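Notes for Week 2: Where Your Trash Goes
Intro to Household Waste, evening section
Instructor: Beca Lewis

Welcome back, everybody! These are my notes from Tuesday night, typed up and cleaned up a little, for those of you who missed it and for those of you who were there but spent the whole second hour arguing about pizza boxes (you know who you are). They follow the order of the class, more or less. I left out the part where the projector died.

Last updated January 3, 2023

1. Start with the bag

I asked everyone over the break to keep one kitchen trash bag and write down what went into it. Seven of you did it, which is better than I expected for December! If you haven't done yours yet, please do it before next week. You don't have to weigh anything. Just tape a sheet of paper to the cabinet door and write a line each time you throw something out: what it was, what it was made of as far as you can tell, and whether there was food on it.

That last column is the one people skip, and it's the one I care about most. Food on an item changes almost everything about where it can go. A clean sheet of foil and a sheet of foil with half a lasagna welded to it are the same metal, but they have very different odds of becoming anything again.

A few terms so we're all talking about the same thing:

Waste stream: everything a household, a building or a town throws out, taken together. We say "stream" since it never stops coming.

Single stream: all your recycling goes in one bin and gets sorted later at a plant.

Dual stream: you keep paper and cardboard apart from the containers, so two bins.

Contamination: anything in the bin that the plant can't use, plus anything that ruins its neighbors. A jar of peanut butter is a fine jar until it opens on top of the newspapers.

Residue: what's left after sorting, and goes to landfill anyway.

I get asked which is better, single or dual. Single stream gets more people to take part and it's cheaper to pick up. Dual stream gives you cleaner paper. I grew up with dual stream and I still have a soft spot for it, but I've lived in a third-floor apartment with a tiny kitchen too, and I wasn't thrilled about finding room for another bin.

2. What happens at the sorting plant

The place your bin goes is called a materials recovery facility, and people in the trade say "murf." The truck tips its load on a concrete floor, a loader pushes it onto a belt, and the first stop is a line of people pulling out the stuff that should never have been there. Plastic bags, garden hoses, Christmas lights (so many Christmas lights this time of year), bowling balls. Long stringy things are the worst, as they wrap around the turning shafts and somebody has to shut the line down and cut them off. 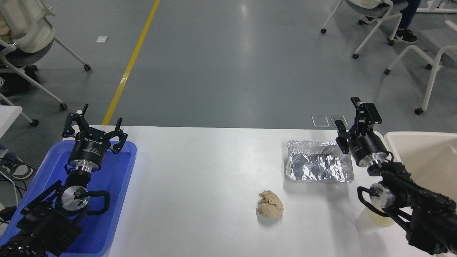
After that the belt goes over a set of spinning discs. Big flat cardboard rides across the top and everything smaller drops through. Then come more screens with smaller gaps, and the idea is that flat things behave one way and round things another. This is why I keep telling you not to crush your bottles flat if your town is single stream. A flattened bottle can ride along with the paper and end up in a paper bale, where it's just trash. Check your own town's rules, though, because some places do want them flat.

Next the metals. Steel is easy, you hang a magnet over the belt and up it jumps. Aluminum isn't magnetic, so it needs something called an eddy current separator. A fast-spinning set of magnets makes little electric currents in the aluminum, and those push back against the magnets, and the can hops off the end of the belt into its own chute. I could watch this all day. There's usually a good clip or two online if you search the name.

Plastics get sorted by light. A sensor shines infrared down on the belt, reads what bounces back, and a puff of air knocks the right ones sideways. Black plastic is a headache here. The pigment in a lot of it soaks up the light, so the sensor doesn't see anything coming back and the piece goes by unsorted. That's the reason black takeout trays get turned away in so many towns even when they have a number on the bottom.

At the end of it all everything is squashed into bales, tied with wire, and sold. Please write this down: recycling is a business. A bale has to be bought by somebody. If there's no buyer for a material near you, it doesn't matter how carefully you rinsed it.

Worked problem (we did this on the board): a small town collects 1,000 pounds of mixed recycling in a load, and 7 percent of it is residue. How much goes to landfill? 70 pounds. Now suppose a second load comes in at 2,321 pounds with the same share of residue. That makes a bit over 162 pounds. Easy numbers, but notice that the town pays to haul that weight twice, once to the plant and again to the landfill. Somebody asked whether it would've been cheaper to put it in the trash to begin with. Yes! It would!

3. The awkward items

This is the section that ran long. Every town has its own list, so treat these as the usual answers and look up the local ones before you repeat them to your mother-in-law.

Foil and foil trays. Aluminum is worth a lot and can be melted down again and again, so plants that take it are happy to have it. Scrape or rinse off the food. Small bits fall through the screens, so save them up and squeeze them into one ball, I go for fist-sized. Watch out for chip bags and candy wrappers that look like foil. Scrunch one in your hand and let go: if it springs open, it's plastic film with a thin metal coat, and it goes in the trash.

Paper cups. Oh boy. A cup made of plain paper would leak all over your lap, so there's a lining on the inside, most often a thin layer of plastic. Paper mills can separate the two, but it takes longer in the pulping tank and not every mill is set up for it. Some towns take cups, lots don't. The lid and the cardboard sleeve are separate items with separate rules, and the sleeve is almost always fine.

Brown paper and crumpled paper. Clean brown paper recycles well. Crumpling doesn't hurt the fibers much, but a tight little wad can get sorted with the containers because it's no longer flat. Open it up before you toss it. Greasy paper goes in the compost if you have it. Shredded paper is its own problem (it ends up everywhere, like confetti), so ask first.
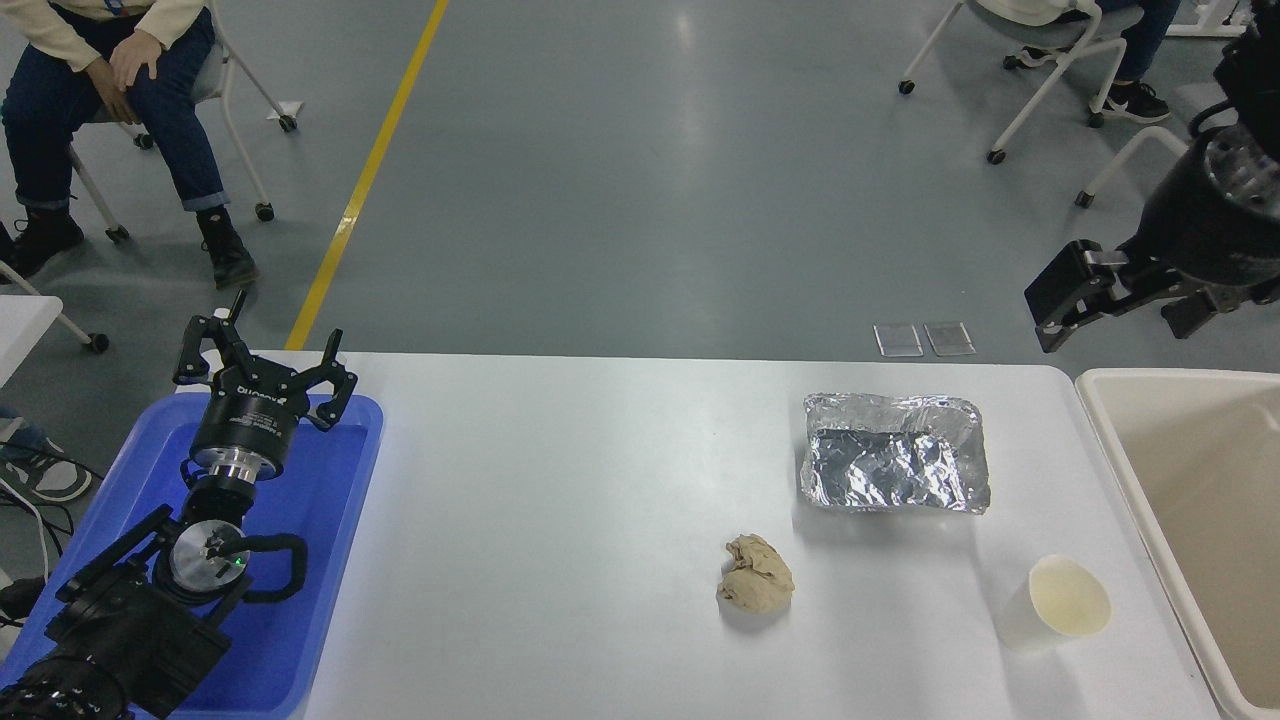
Pizza boxes. All right, all right. The old rule was no grease at all. Plenty of towns have loosened up, and now a box with a few grease spots is okay as long as the crusts, cheese and that little plastic table are out of it. If the bottom is soaked through, tear the box in half, recycle the lid and compost the bottom. I will not be taking further questions on pizza boxes until week 7.

Glass. Heavy, breaks in the truck, and the broken bits get into the paper. Some towns have dropped it from the curb and put out drop-off bins instead. Drinking glasses and baking dishes are a different kind of glass from jars and they melt at a different temperature, so leave them out.

Plastic bags. Never in the curbside bin, and please don't bag your recycling either. Grocery stores often have a barrel for bags by the front door.

Batteries. Not in the trash and not in the recycling. They get crushed in the truck and they start fires. Tape the ends and take them to a drop-off.

4. A word about the number in the triangle

People see the three arrows and think it means "recyclable." The number only tells you what kind of plastic the thing is made from. 1 and 2 are the ones with steady buyers (drink bottles, milk jugs, shampoo bottles). 5 is getting better, so yogurt tubs may be on your list. 3, 6 and 7 mostly go nowhere, and 7 isn't even one plastic, it's a catch-all for whatever didn't fit the others.

I've been fooled too. I spent years faithfully washing out clamshell boxes from the salad bar because they had a 1 on them, and then found out my town didn't want them. They're pressed into shape in a different way from bottles and a lot of buyers don't like them mixed in. So now I bring my own box, when I remember, so maybe half the time.

5. For next week

Finish your bag log if you haven't. Bring it on paper, please, we'll be passing them around.

Find the accepted items list for where you live. Your town or your hauler will have one. Print it or copy it out by hand, and circle one thing on it that surprised you.

Read the handout on composting up to the part on worms. You can read the worm part too if you like, but we won't get to it until the week after.

If you have a coffee can or any other tin with a lid, bring that as well, we're going to try the magnet test on a pile of mixed metal and I'm short on samples. Rinse it first!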